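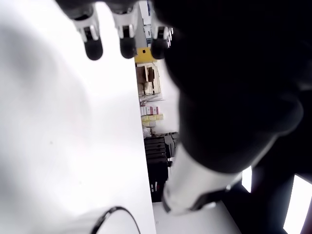
Shelving, boxes and the white wall behind, workroom, May

Shelves against a white wall — fix them or leave them freestanding?

Posted by endum_29

I share a small workroom and we keep most things along one white wall. There is a beige shelving unit with compartments, then boxes in stacks, pink-and-white ones and a row of pale yellow ones. The unit is 14 inches deep. We rent, so I would like to avoid holes if I can. The boxes get taken down several times a day and I don't want the unit to shift. Is it safe to leave it standing on its own? Also, is there a better way to keep track of the boxes than reading every lid?

flindden43

Fix it. Two brackets into studs, near the top. Small holes fill in fine when you move out, and most landlords will say yes if you ask in writing first. Put the heavy stuff in the bottom compartments and check that the floor is level — ours was off by 3/8 of an inch and the whole unit leaned forward until we shimmed it.

For the boxes, label the short end that faces out, not the lid. Use one color of box per type of supply and stick to it.

carkine

we never fixed ours and its been ok

Lukáč

Check the instructions for the unit before you decide. Mine said to anchor it at any height. I also keep the stacks to 3 boxes. Higher than that and people pull from the middle.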